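Stamping small paper tags at home

Work at a table that doesn't wobble. Push it against a wall if you can, so the tray has something to stop against when you press down.

What you need

A shallow plastic tray
A rubber stamp with a knob handle
Paper cut into small squares
Scrap paper for testing

Step 1. Set up the tray

Set the tray against the wall and keep the stamping things inside it. Ink on plastic wipes off with a damp cloth. Ink on a tabletop may not.

Lay one paper square flat near the middle. Leave the rest of the stack outside the tray, where your sleeves won't drag over it.
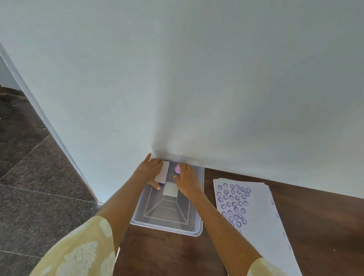
Step 2. Ink the stamp

Tap the rubber on the ink pad a few times. Don't grind it in. Make a test print on scrap first.

Step 3. Press

Hold the paper by one corner, bring the stamp straight down, and press evenly. Don't rock it. Lift straight up.

Step 4. Dry

Leave the squares in a single layer for 2 hours before stacking. In February I give mine overnight.

Deirdre Rafferty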